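Kneath 2: Open Source License Tracking for People Who Would Like to Go Home

Version 2 is out. Free under the GPL, runs on your own machine, sends nothing to anyone.
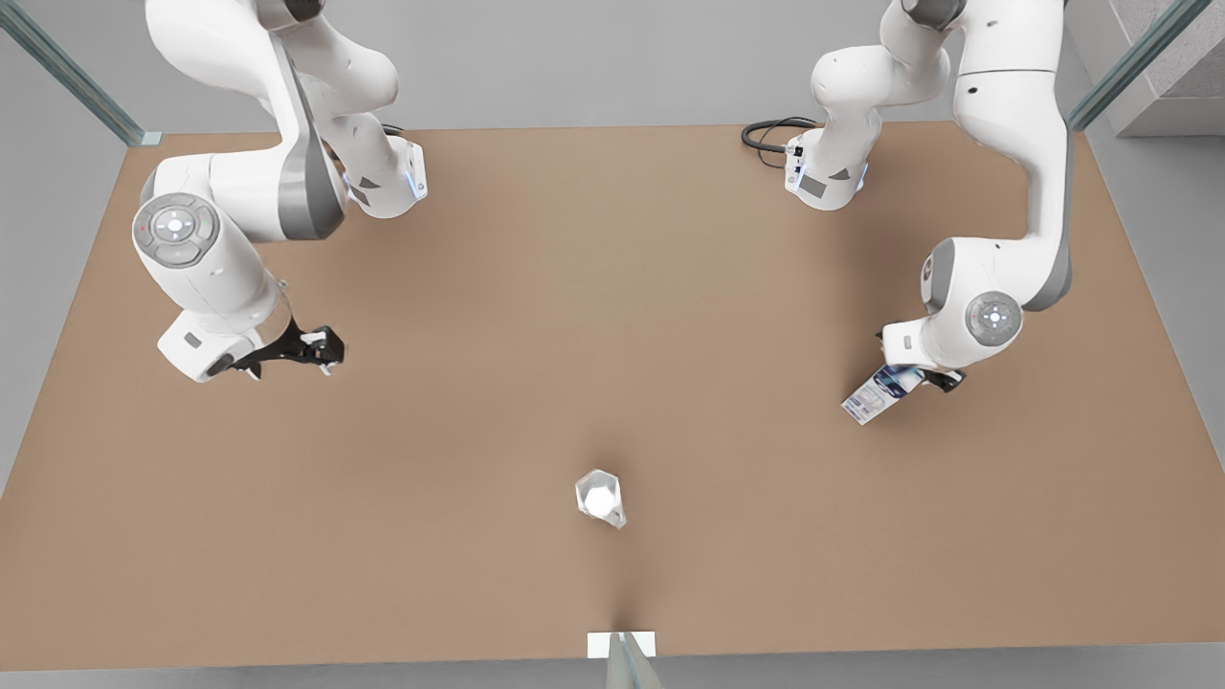

Most software teams find out what open source code they ship on the day somebody from Legal asks. There is a silence. Then there is a spreadsheet. The spreadsheet has a tab called FINAL and another called FINAL use this one, and both of them list a compression library that was taken out two releases ago.

Kneath reads your source tree and your build files and writes down what it finds: every package, every license, every stray file somebody copied in from a mailing list and meant to tidy up later. It gives you one plain report. You can hand that report to Legal, and they will read it, and they will have questions, but they will be better questions.

What it does

Kneath scans a project folder and matches each file against its library of license texts. It catches the usual suspects (MIT, BSD, Apache, the GPL family) and a fair number of the unusual ones, including several that seem to have been composed late at night by a person with a grudge against commas.

It follows dependencies, and the dependencies of dependencies, until it runs out of them or you ask it to stop. The default depth is 20. If your project needs more than that, Kneath will go as far as 100, and you may want to sit down with a colleague and talk about how things got this way.

It flags conflicts. A conflict is marked in the report with the two licenses concerned, the files where they meet, and the clause that causes the trouble. Kneath won't tell you which one to drop. It is a program and has not been to law school.

It writes your notices file. This is the long text nobody reads at the bottom of the About box, and you are required to have it anyway.

What's new in version 2

The scanner has been rewritten by Vilmos Somogyi, who disliked the old one and had written most of it. On our own test project, a full scan used to take 70 minutes. It now takes nearly 20. Repeat scans only look at files that have changed, so they go quicker still.

Reports can be compared. Give Kneath an old report and a new one and it lists what came in, what went out and what quietly changed its license between versions. That last one happens more often than you would hope.

There is a real settings file now. Version 1 kept its settings in environment variables, and we have received your letters.

Dual-licensed packages are handled properly. You pick the license you are using, Kneath writes down your choice and who made it, and the argument doesn't have to be held again every spring.

What it doesn't do

Kneath does not scan for security holes. Other tools do that, and Tullura, our own vulnerability checker, is one of them. The two share a report format and otherwise keep out of each other's way.

It does not read compiled binaries. We tried. Fanni Tóth still has the branch, and you are welcome to ask her about it if you have the afternoon free.

It is not legal advice. Our lawyer asked us to say so in bold, and this page doesn't have bold.

What you need

Linux or macOS. Windows works through the Linux subsystem, and a native build is planned for a month we have stopped naming.
Python 3, plus a C compiler if you build from source.
2 GB of free memory. Large projects will want more.
Write access to a folder where the reports can go.

Getting it

The source is in the Wokamwood repository, along with signed packages and the full manual. The manual is long, but the first chapter gets you through a scan, and plenty of people have stopped there and led happy lives.

Upgrading from version 1 is safe. Your old reports will open. Your old environment variables will be read once, copied into the settings file, and then ignored.

Support

The program costs nothing. Paid support comes from Vistumham and is sold by the year, per team, with replies the same working day if you write before 2 p.m. If you write after that, you'll hear from us in the morning – coffee first.

Bug reports go to the public tracker. Please attach the log. If the log is embarrassing, take out the project name and attach it anyway; we have seen worse, and some of it was ours.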